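Bimanual workcell procurement

Bimanual workcell procurement is the planning, costing and purchase of equipment for a work area in which two robot arms share one table. It covers the arms themselves, the grippers, the cameras, the furniture and cabling around them, and the objects the arms are meant to handle. The term is used mainly by laboratories and small manufacturers buying a two-armed system for the first time.

Background

Early buyers tended to treat a two-armed cell as two single-arm purchases placed side by side. Budgets were drawn up by doubling the price of one arm, with a small sum added for fittings. Clementina Valente, a purchasing adviser, criticised this method in a guide written for the equipment supplier Undico. She argued that the shared items, such as the table, the controller and the safety stop, should be costed first and the arms last. Her scheme is often called table-first budgeting.

Parviz Mahmoudi and Mahnaz Sadeghi later applied table-first budgeting to the Hulel project, a two-armed cell intended for handling lidded containers. Their planning papers are widely copied by other buyers, partly for the plain layout of the cost sheets.

Main cost headings

Arms and mounting. The two arms may be bought as a matched pair on a common body or as separate units on their own bases. A common body saves time in setting up, but a fault in the body stops both arms. Separate units can be repaired one at a time.

Grippers. Two-finger parallel grippers are the usual choice for boxes, cans and caps. Buyers compare opening width, finger length and the price of replacement fingers, which wear and are normally listed as consumables. The Hulel cost sheet allowed for 4 spare finger sets in the first year.

Cameras. A camera may be fixed above the table, carried at the head, or mounted at the wrist of each arm. Wrist cameras need a bracket, a connector and a cable that can follow the arm through its full range of movement. Cable loops are left slack for this reason and should be included when the clearance beside the table is measured.

Metal can and translucent plastic container on the table, with a gripper close to the can

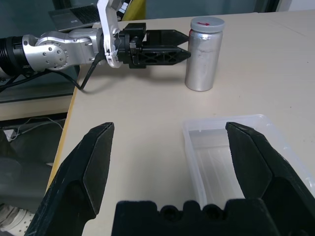
Both arms over the tabletop, seen from the head

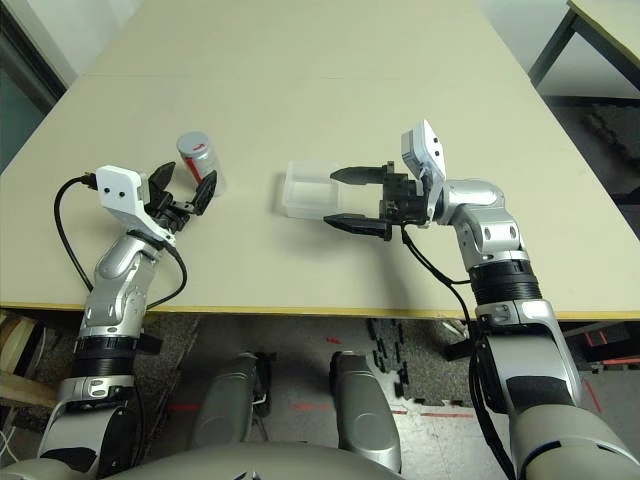
Ribbed cap with a red arrow between open gripper fingers
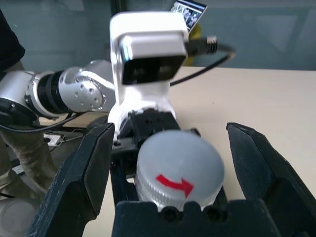 Test objects. Containers, lids and trays are cheap, but they are easily left out of a budget. Mahmoudi recommended buying them in the same order as the grippers, so that finger width could be checked against real objects before the return period ended. Screw-on lids need particular care in planning. The hand must hold the body of the container steady while the other turns the lid, and a gripper that can lift a can may still be too weak to stop it turning.

Table and floor. The tabletop should be matte, level and deep enough for both arms to reach its middle. Floor space is needed for cables, power supplies and a person standing beside the cell. Sadeghi's drawings for Hulel left a clear strip 90 centimetres wide on the operator's side.

Planning method

Table-first budgeting is carried out in stages. The buyer lists the tasks, then the objects, then the area of table the tasks need. Reach and payload are worked out from these figures, and suppliers are approached only when the list is complete. The supplier Drarkier issues a planning form on the same pattern, with 23 lines to be filled in before a quotation is given.

Running costs are entered on a separate sheet. They include fingers, cables, software licences, electricity and staff time. In the Hulel papers the yearly allowance for cables and connectors alone was £2,494, a larger sum than the allowance for fingers. The authors put this down to repeated bending at the wrist.

Orders are commonly split. Table, power and mounting are ordered first, and the arms follow once the room has been measured again. Buyers working to a financial year that ends in March often find that arms ordered after February arrive too late to be charged to it.

Criticism

Clive Ashworth has objected that table-first budgeting suits only buyers who already know their tasks. A research group may change its objects every few weeks, and he considers a general allowance for fittings more practical. Pejman Kiani, writing for the Liao workshop, took a middle view and proposed fixing the table and mounting costs while leaving the object and gripper lines open for the first year.

See also

Parallel gripper
Wrist-mounted camera
Equipment depreciation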